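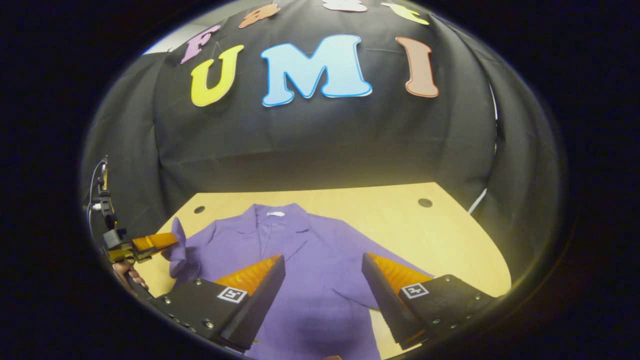
Purple blazer on the table, felt letters behind. Left sleeve up, right side still flat.

Thu 1 January

Quiet day in the workshop, with most people still away for the holiday, and I was glad of it because the blazer had been on my mind since December. It's one of the costume pieces for the Dorbridge show, and I wanted to settle how we fold the notched-lapel jackets before the whole lot gets packed. I keep changing my mind about this (anyone who has read the last few pages will know).

Laid it face-up with the collar toward the backdrop and started from the left cuff. I've always gone right sleeve first, I think only out of habit, and I wanted to see if the other way would leave the lapels alone. Pinch at the cuff, lift, bring the sleeve in across the front, smooth from the shoulder down. Then the right sleeve over it, then the hem up to the chest. I did it 12 times before lunch and the last few were really quite nice — the lapels stayed put and I hardly had to fuss with the collar at all.

The shoulders are still the trouble. If I fold too close to the seam the padding makes a ridge, and once it has been in a box overnight the ridge is there to stay. Leaving about 2 inches between the seam and the fold seems kinder to it. I'd like to try tissue inside the sleeves as well, the soft kind we had from Wellel, if there is any left on the shelf.

The light tabletop is a pleasure for this kind of work. Purple shows up beautifully against it and so does every bit of lint, so please keep the roller where you can reach it! The felt letters look cheerful on the black cloth and I'd happily leave them up all winter. The cloth itself could do with a steam one of these days, the creases bother me more than they should.

Still to do: write the fold order on a card for the Sinelmont boxes, look for tissue, try the same thing on a jacket with a heavier lining.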